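Catden Color Sorting Set – review
Posted 11/01/2021 by Sem Dekker

I bought this set in February for my son, who was almost three at the time, and it has been in use most weeks from then on. It replaced an older Dewulf set that had plastic cubes and only one bowl.

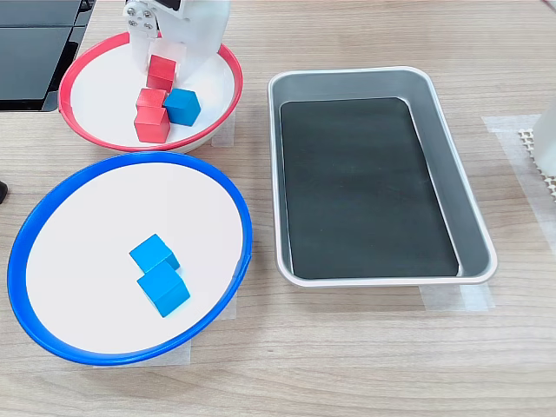 The cubes are painted wood with slightly rounded edges. Red and blue are strong, clear colors, and each has a bowl with a rim to match, so a small child can work out where things go without being told. My son mixed them up for the first month and then started fixing his own mistakes, usually by tipping everything out and starting over.

The bowls are wide and shallow. That makes it easy to get a hand in and pick up one cube at a time. The drawback is that they slide on a smooth table. I put a strip of shelf liner under them and that took care of it. The white inside shows every crayon mark, but a damp cloth gets most of it off.

Paint has held up better than I expected. Two of our cubes have small chips at the corners – both were thrown down the stairs. The red ones have a good shine and get a little slippery with wet hands.

The box is the weak part. It is thin cardboard and the lid split within 9 days. We keep the cubes in a drawstring bag now. The instruction sheet lists several games, and the only one we still play is taking turns with a spoon.

I paid 62 dollars at Judodside, shipping included. That is a lot for cubes and bowls, and the Woster version costs less, but a friend who has it says the paint wears off quickly.

I would buy it again, preferably on sale. Four stars.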